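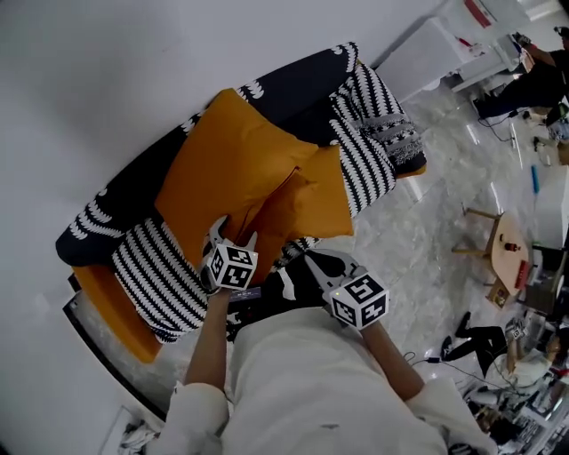 Unit 6: Choosing and Fitting a Folding Bicycle for Daily Travel

Course handout, Custia Cycle Retail Certificate
Issued 2019-08-05

Purpose of this unit

Students will learn to advise a customer who intends to combine cycling with train or bus travel. The unit assumes that the material on frame sizing in Unit 4 has been completed. Bring your own measuring tape to the practical session.

1. The customer interview

The interview comes before any bicycle is taken from the stand. Establish the length of each ride, the number of times the bicycle will be folded on a normal day, and where it will be kept at either end. A customer who climbs stairs to a flat will judge weight very differently from one who parks in a ground-floor hall. Record the answers on the Custia intake form and keep the form with the order.

2. Wheel size

The shop range covers 16-inch and 20-inch wheels. The smaller wheel gives a shorter folded package and suits crowded trains. The larger wheel rolls more easily over broken surfaces and tram tracks. Customers often ask whether small wheels are slow. Gearing is chosen to match the wheel, and on level roads the difference is modest, but the ride over cobbles is noticeably harsher.

3. The three teaching models

Moltar: single hinge, 16-inch wheels, three-speed hub. Folds quickly and stands upright on its own rollers.

Painemal: single hinge, 20-inch wheels, derailleur gears. The folded bicycle must be held together with the supplied strap.

Berkley: 20-inch wheels with a rear hub motor and a removable battery. Total weight is 18 kg, and students should lift it once before recommending it to anyone who uses stairs.

4. Fitting

Set the saddle first, with the heel on the pedal and the leg straight at the bottom of the stroke. Check that the seat post does not pass its minimum insertion mark. Then set the handlebar height, where the stem allows it. Mark the agreed saddle height on the post so that the customer can return to it after each fold.

5. Hinge inspection

Open the clamp fully and look for dirt, burrs or worn plating. Close it and check for play by holding the front brake and rocking the bicycle. Any movement at the hinge must be corrected before a test ride. Adjustment figures are in the workshop manual, part 903.

Assessment

The written paper lasts 45 minutes and covers sections 1 to 5. The practical assessment takes place in April. Students who miss it should apply to the course office for a second sitting.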